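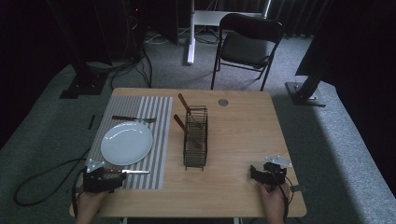 Table-setting with hand-held grippers: faults and how to deal with them

These tips are for people who set and clear tables with a pair of hand-held grippers so that a robot arm can be taught the same job. Most of them come out of one bad afternoon in November, when a cable caught, a gripper jerked sideways and a knife left the table point first. It missed Aidan Sheehan's foot. The plate followed it.

What went wrong

The cable on the left gripper had worked its way under the corner of the table. Aidan was reaching across for a fork and ran out of slack. The jaws were closed on a knife at the time. They opened when he let go of the trigger to save his wrist, and the knife slid off the near side. His sleeve took the plate with it.

Philomena Sheehan went back over the last 100 runs that evening and found that the left gripper had dropped out in 14 of them. Each time the jaws had stopped answering for a second or two and then caught up all at once. We had been putting it down to clumsy hands. The plug was half out of its socket.

Cables

Give each cable enough slack to reach the far corner of the table with your arm straight. Test this before you put anything breakable down.

Run the slack to the outside of each wrist. A cable that crosses in front of you will sooner or later sweep the cutlery.

Look at the floor on both sides before every session. Loops of thick cable beside a table are what people step in when they move back to look at their work. Push them under or tape them flat. Cloth tape comes off carpet cleanly, parcel tape does not.

Do not tie the gripper cable to the table leg. Peadar Tierney tried it and the table came with him.

Plates

Glossy plates slip. Rubber jaw pads pick up grease from fingers and food, and a greasy pad will hold a plate for a few inches and then drop it. Wipe the pads with warm water and a drop of dish soap every 20 runs and dry them with a lint-free cloth. Rubbing alcohol works too, but it made our older Andik pads go hard and shiny.

Put a placemat down even when the task doesn't need one. It quiets the landing and saves a few chips. If the mat creeps, put a square of shelf liner under it.

Keep the gripper off the edge of the mat when you close the jaws. It is easy to pinch the cloth along with a handle and drag the whole setting.

Knives and forks

Round the tips of your practice knives with a file, or buy butter knives. We used pointed table knives for months and should have stopped sooner.

Wooden handles are easier to grip than plain metal ones but they swell if they are left to soak. Wash by hand and check the rivets. A loose rivet lets the handle twist in the jaws.

In an open wire basket, thin handles lean and the metal ends get caught between the wires. When one is caught, stop. Put the gripper down and free it by hand. Pulling harder tips the basket or flings the fork. Our Gimska basket has been over the side twice that way. A strip of cork in the bottom helps a little.

When the jaws stop answering

1. Take your fingers off the trigger.
2. Keep the gripper over the table and away from your other hand.
3. Have the second person switch off the power.
4. Push every plug home, starting at the gripper end.
5. Switch on with the jaws empty, and open and close them a few times before going back to work.

Do not shake it. If it happens again in the same session, pack up and swap the cable. A new one from Noonan fixed ours.

Clearing up a broken plate

Power off first, then shoes on. Pick up the large pieces wearing gloves and vacuum the carpet in two directions. Go over it with a damp paper towel afterward and check inside the cable loops, where we were still finding chips the following week. Wrap the pieces in newspaper before they go in the trash.

Maeve Cullinane keeps the spare pads and the file in the second drawer. Please put them back.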